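Sheyla Bedoya
Thread: the big room at Ellside and its one (1) vacuum

1/ Took on the floor of the shared workroom at Ellside in May. The sign-up sheet said "light duties". The floor is 265 square metres. I should have asked who wrote the sheet.

2/ It's glossy grey, which is a lovely colour for a floor if you want every crumb, leaf and bootlace tip to introduce itself personally.

3/ Our vacuum is a red canister, known to all as Grendel. Carrying handle on top, metal wand, floor nozzle, warning stickers I have now read more often than most novels.

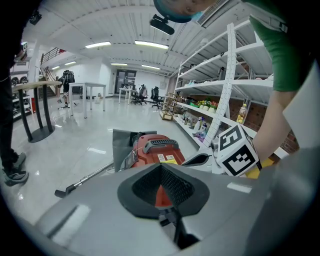

4/ My route: start at the stairs, go past the tire shelves, do under the tables, finish along the plants. Inga does it in the opposite direction and we've agreed not to discuss it.

5/ The plants are the worst of it. Small pots, small leaves, and an astonishing output of dirt. I water them on Grendel days now so at least I'm only annoyed once.

6/ Office chairs get rolled out of the way first. They will roll back. Budget time for this.

7/ Replacement bags: the Vondach ones were $27 a pack and fit if you fold the cardboard collar. The cheap ones fit too, right up until you turn it on.

8/ I did price a new machine. $198 for one with a smaller tank and a cord you could floss with. Grendel stays.

9/ About that cord. Unplug at the wall, by the plug. Someone (Inga) likes to yank it from across the room, and it makes a noise I feel in my teeth.
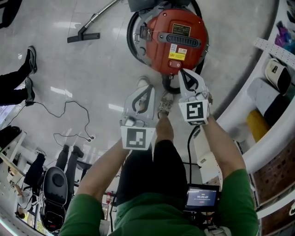 10/ WHERE THINGS GO, for whoever has it next
Loop the cord loosely, don't strangle it. Wand and nozzle stay with the body. Spray bottles back on the shelf below the plants, lids shut.

11/ Whole room takes me roughly 81 minutes, including the chairs. Inga claims less. Inga doesn't do under the tables.

12/ Sheet for June is up by the door. There's plenty of space on it.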